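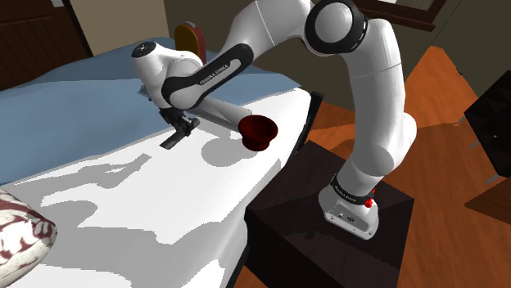

4 min read

Where does the laundry water go? Final report, group 2
Thaís Evangelista, Dinesh Kodikara, Snædís Þrastardóttir
Supervisor: Edileuza Dantas
August 2022

Background

Bukton has one shared laundry for the student blocks. Eight washers, no reuse of any water, everything straight to the sewer. Housing office pays one water bill for the whole site so there was no number for the laundry by itself. We wanted that number. Second question was whether the last rinse is clean enough to water the beds along the Prunley side, which get tap water from a hose all summer.

First plan was to do the kitchens too. Dropped that in the second week, too many taps.

Method

Clamp-on flow meter on the supply pipe, borrowed from Wellington Coutinho in facilities. Logged all of June. Students filled in a paper sheet by the door with program and load size. Sheets were collected every evening, mostly by Snædís.

297 washes on the meter. 251 of those had a sheet we could match to them. The other ones had no sheet, or the time was unreadable, or someone wrote the dryer program instead. We kept the unmatched washes for total water but left them out of anything about programs.

For rinse water we took samples from the drain hose at the end of the cycle, in glass jars that were rinsed with tap water first. Tested for pH, conductivity and turbidity in the teaching lab. No bacteria tests, we did not have the training sign-off in time. This is the biggest hole in the report and we know it.

Plant test: cress and radish in trays, half on tap water and half on last rinse water, same window. Trays got swapped left to right every other day so the light was fair. Potting soil from Murnen, the cheap one.

Results, water use

Quick program uses less water than cotton, as expected. What we did not expect was how few people pick it. Most sheets said cotton, also for half loads. When we asked at the door the usual answer was that cotton is the first button.

Half loads were common. The washers are supposed to sense the load and use less water but on the meter a half load and a full load on cotton looked nearly the same. Could be the sensors are worn, could be our sheets (people's idea of "half" is pretty loose). We can't tell which from this data.

Evenings are the busy time. Supply pressure drops when several machines fill together and the fill takes longer, which confused our first script. It split one wash into two. Dinesh rewrote it and we re-ran everything, so ignore the numbers in the midterm slides please.

Results, rinse water

pH slightly above tap, conductivity clearly above tap. Turbidity all over the place - towels were the worst, lots of lint. Loads with fabric softener foamed in the jar and we did not use those for the plants.

Cress: no difference we could see. Radish on rinse water came up later and the leaves were a bit yellow at the edges. Might be salt from the detergent. Might also be the tray, it drained badly. Only one round of plants so dont read too much into it.

What we would recommend

Put a label on the washers next to the quick button. Costs nothing, try it first.
Check the load sensors.
Do not connect rinse water to the beds yet. Needs bacteria tests, and a lint filter that someone is actualy responsible for cleaning.
Shrubs before vegetables, if it does go ahead.

Problems

The meter slipped on the pipe once and we lost a night of data. Paper sheets got wet. We used 100 ml jars and should have used bigger ones, no water left over to repeat a test. Also started the literature part too late, the section on the Holanda dorm project is thinner than it should be.

Who did what

Thaís - sheets, door interviews, writing
Dinesh - meter, script, graphs
Snædís - lab work, plants, collecting sheets

Thanks to Wellington for the meter and for showing us how to put it back on properly. Graphs and raw log are in the appendix, sheet scans on request.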